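Courses > Equipment Planning > Unit 4 > Chapter 9

Chapter 9: Budgeting for Robot Training Equipment
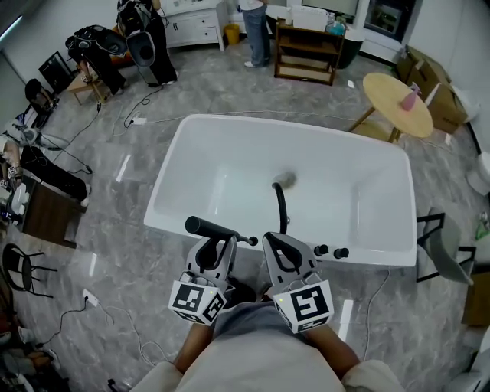
What should a first equipment budget for household robot work include?
It should include the grippers, the tracking parts, the computers and storage, the household fixtures the work is done on, the space, and the hours of the people who will use all of it. A budget that covers only the grippers will run out before the work starts.

9.1 Where the money goes

Most teams begin with the item that has a catalog number. Hand-held grippers are easy to price because a vendor will send a quote. The rest of the list is harder. A bathtub, a shower head, a shelf unit and a few chairs cost little next to the electronics, but they take up floor space, and they have to be found, delivered and moved into place. Someone has to be paid for that time.

In this chapter we follow the planning done at the Nalstead workshop, a mid-sized site that set out to record cleaning and bathing-area tasks with hand-held grippers. Nalstead bought from two suppliers, Drekutlow and Skodville. Its plan was sound in places and weak in others, and both parts are useful to a student.

The first draft of the Nalstead budget had 17 lines. Fixtures were a single line, marked "furniture, misc." By the second draft that line had been split by room, and the bathroom part was larger than the kitchen part. A tub takes a lot of floor, and people need to stand along its long side with both arms free.

9.2 Buying in pairs

Many household tasks use two hands. One hand holds the shower head while the other reaches for something else, or steadies, or waits. For planning purposes the unit of purchase is therefore the pair. A pair of grippers needs two sets of fingertips, two tracking markers, two chargers, and at least one spare of whatever wears out first.

Drekutlow quoted $3643 for a pair with markers included. Skodville quoted less for the grippers and sold the markers separately. Once the markers were added, the two quotes were close enough that delivery time decided the matter. Students should get used to rewriting every quote in the same form before comparing them. Put the full working set on one line, with shipping, and leave out any discount that depends on a second order.

Fingertips deserve their own line. Rubber linings wear, and how fast they wear depends on the task. Nalstead bought replacement linings at $99 a pack and ordered too few the first time. In August the site stopped work on one pair of grippers while it waited for more.

9.3 Fixtures: buy, borrow or build

A fixture can be bought new, bought used, or borrowed. A freestanding tub has one advantage for this kind of work, in that it can go in the middle of a room where people can reach it from more than one side. Nalstead did not connect its tub to water. If a plan calls for running water, the budget must also cover supply lines, drainage, floor protection and a check by the building owner. These costs can be larger than the cost of the tub, and they are hard to get back if the site moves.

Small items are usually bought in one trip and entered as one sum. Nalstead set aside $1000 for bottles, bins, side tables, stools and similar goods, and spent nearly all of it. Keep the receipts by room. When the next site is planned, they are the best estimate available.

9.4 Power, cable and floor space

Power is the line most often left out. Chargers, computers and lights all need outlets, and rooms chosen for their size may have few. Power strips are cheap, but strips and loose cable across a walking area are a trip hazard, so cable covers belong in the same order. Draw the floor plan with the cables on it before the furniture arrives.

Leave room for people who are not recording. At any hour there may be one team at work, another setting up, and others seated with papers at a table. The Rutherford method, used in the exercises for this chapter, assigns each fixture a working area and each person a seat or standing place, then adds the walkways. If the total is larger than the room, cut fixtures before cutting walkways.

9.5 Terms used in this chapter

Working set: everything one person needs to begin a task.
Consumable: a part expected to be replaced during the project.
Fixture: a household item on which tasks are carried out.
Idle cost: wages and rent paid while equipment is waiting for a part.

Section 9.6 begins with idle cost and works through the August stoppage line by line.

Comments

tallgrass_22
Is the $3643 before or after tax? The worksheet for 9.2 only matches if it's before.

mk_planning
Before. It's in the notes at the back of the unit.

benchnotes
We priced a used tub for our class project and delivery cost more than the tub. I would put delivery on its own line.

orrin.b
Could you add a blank version of the floor plan sheet? The one in Unit 3 has no place to mark outlets.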